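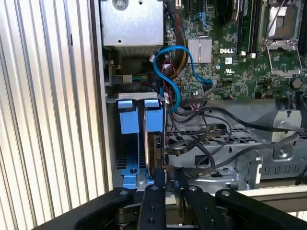 *Side panel of a Dell tower, interior open.*

# late-career-hours

Hi! I put this little dataset together because I kept having the same argument with my brother-in-law about whether people over 60 get fewer hours than they ask for, and neither of us had anything to point at. So now there's something to point at. It covers scheduled hours versus requested hours for older part-time workers at two employers, Stallach (garden supply stores) and Mallolell (a regional bakery chain), and it has 609 rows, one per worker.

Last updated October 2023.

## What's in the folder

- `hours.csv` is the main table and probably the only thing you want
- `codes.csv` spells out the job codes, which are a mess (see below)
- `survey_text.md` has the exact wording of the questions
- `clean.py` turns the raw export into `hours.csv`. It's ugly but it runs

## Columns

| column | what it means |
|---|---|
| `worker_id` | random ID, not the payroll one |
| `employer` | `stallach` or `mallolell` |
| `age_band` | 60-64, 65-69, 70-74, 75+ |
| `job_code` | look it up in `codes.csv` |
| `asked_hours` | weekly hours the person said they wanted |
| `got_hours` | average weekly hours they were scheduled |
| `returned` | 1 if they had retired from any job and come back to work |
| `flex` | 1 if they could swap shifts without a manager signing off |
| `stay` | how long they plan to keep working, in their own words, then coded |

`asked_hours` tops out at 40. The form wouldn't take a bigger number, and I only noticed after everything was in (sorry!). If you're looking at people who wanted overtime, this is the wrong file for you.

## How it was collected

Hiu-tung Wei handled the Stallach side and Evangelia Mitsotakis-Vlachou did Mallolell. Both of them handed out paper forms in break rooms and also sent a link, so people could pick. The scheduled hours come from the shift software, Takero at both places, which saved me a ton of trouble with matching. Feng-yi Wei wrote the first version of the questions and then rewrote the one on retirement after we tried it out in July and people kept asking what "retired" meant if you still had a Saturday job. Fair question! The new wording is in `survey_text.md` and all the rows use it.

Everybody who filled out a form agreed to have their answers shared without names. I dropped store locations too. A few stores are small enough that "75+, cake decorator" would have been one very specific lady.

## Things that will trip you up

**Job codes.** Stallach changed its codes partway through, so `REG` and `CSH` both mean cashier. I left them the way they came and added a `same_as` column in `codes.csv`. Merge on that one.

**Blank `got_hours`.** Blank means the person was on leave for the whole period. A zero means they were on the schedule list and got nothing. These are really different situations, and pandas will happily let you mush them together with `fillna(0)`, so please don't.

**Seasonal stuff.** Garden stores go nuts in spring and bakeries go nuts in December. Comparing the two employers head to head is going to give you weird answers. I'd stick to comparing people inside the same company.

**The `stay` column.** Coding this was a judgment call. Renato Aquino and Pei-shan Shek each went through the answers separately, and where they disagreed I put both codes in with a slash. "Till my knees quit" got `health/open`. I still don't know who was right on that one.

## What I'd use it for

Class projects, a quick chart for a newsletter, checking whether shift swapping goes along with wanting to stay longer. I would not use it to say anything about older workers in the whole country. It's two companies, both in retail-ish work, and people who fill out forms in break rooms are their own kind of people.

## Running the script

```
pip install pandas
python clean.py raw/ hours.csv
```

The raw folder isn't in here for privacy reasons, so the script is mostly for reading. If you want to try it on your own Takero export, the column names at the top of the file are the part to change.

## License and fixes

CC BY 4.0, use it however you like and just say where you got it. If you find a mistake, open an issue and paste the `worker_id`.

## To do

- [ ] hourly pay bands, if Mallolell says yes
- [ ] ask the folks at Mak whether they'd want to be the next employer
- [ ] Spanish version of the form
- [x] fix the age bands that Excel turned into dates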